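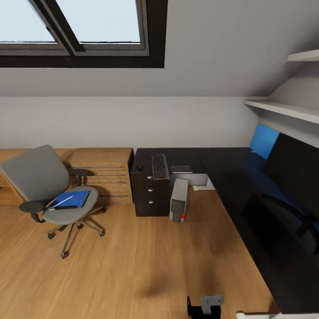 Rosemarie Görtz wants to know if sidecar racing is worth a whole evening when you've only ever watched solo bikes.

Hae-won Kwon
June
Print | E-mail
80 shares

Yes, Rosemarie, a thousand times yes! I got back from the Trilley round late last night and I have far too much to say, so I'm doing it as a thread.

First thing to know: there are two people on that machine and both of them are racing. The driver steers and works the throttle, and the passenger throws their whole body around to keep three wheels on the ground. Watch the passenger. I didn't look at a driver for my entire first season.

Right turns and left turns are completely different sports. With the chair on the left, like the Justard outfit, the passenger hangs way out over the tarmac in the lefts and then climbs across behind the driver for the rights. At Trilley there's a left-right flick after the back straight where they have maybe a second to get from one side to the other. I stood there for all of practice and forgot to eat.

So, the racing. Justard had pole and everybody in the paddock figured that was that. Then Gündoğdu got the better launch from the second row and led into turn one on the outside. The outside!! I yelled so loud a kid turned around and stared at me.

For the next few laps they swapped the lead at the same spot every time. Justard was quicker down the straight, Gündoğdu was later on the brakes, and Jinder was sitting in third just watching the two of them wear out their tires.

People always ask about the tires. They're wide and flat, closer to car tires than anything you'd put on a motorcycle, and when the rear one goes off the whole outfit starts drifting toward the grass. You can see it happen a lap or two before the lap times show it.
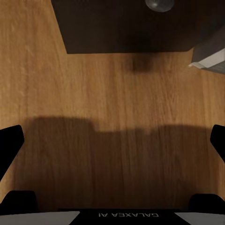 Wood grain, from above.

OK, back to the end of the race, which is the good part.

With three laps left Justard ran wide at the hairpin and Gündoğdu went through. Jinder followed so closely that I thought they'd touch. Then on the last lap Jinder went up the inside into that left-right flick – the passenger was already halfway across before they'd even turned in – and came out of it in front. Jinder, Gündoğdu, Justard. What a finish.

My favorite bit was afterward. All three passengers sat down on the pit wall with their helmets off and didn't say a word for ages. Then one of them started laughing and that was it, they were all gone.

Practical stuff for Rosemarie and anyone else thinking of coming to the next one: bring ear plugs, get there for warm-up, and walk down to a slow corner. Slow corners are where the passengers do the most work. The main straight is fun for one start and then you'll want to move.

Also go through the paddock at lunch. Crews will talk to you! I asked the Gündoğdu bunch one question about their steering damper and got 40 minutes and a cup of tea.

Next round is a double-header, with the second race run in reverse grid order. Jinder starting from the back – I can't wait. I'll post the times when I have them.

55 comments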